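December, 6:40 a.m.
by Gwendolyn Tillman
Filed under: Work Diary, Robots & Rules

Woke up before the alarm again, thinking about the handling rules, so I might as well write it down while the coffee drips. Pieter Vanhove sent back my draft last night with 27 comments (27!) and most of them are about one word. I'd written that the gripper should be "clean" before a session. Clean how, he wants to know. Wiped? Wiped with what? And who signs for it?

He's right, darn it. The old Lemari sheet had 42 rules and people skipped straight to the bottom and initialed it. I want ours down to 16, on one page, in words a new person can read standing up. So far I like these: check the fingertip pads for tears before you start. Hands out of the way when the fingers close. Anything that touches a dish in a session gets washed before a person eats from it – no exceptions, even if it's "just the one bowl."

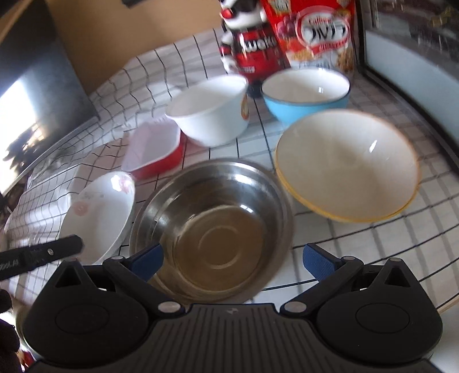

Then there's the reset rule, which Pieter and I have gone around on all month. He wants every dish back on a marked spot between tries. I say mix them up, shallow ones next to deep ones, and write down that you did. We'll probably end up with both and a checkbox. Coffee's done, and I still haven't fixed "clean."

3 comments

Juka: Please post the one-pager when it's ready! Ours is a mess.

Akach: Team checkbox here.

Pieter Vanhove: It's 28 comments now. See rule four.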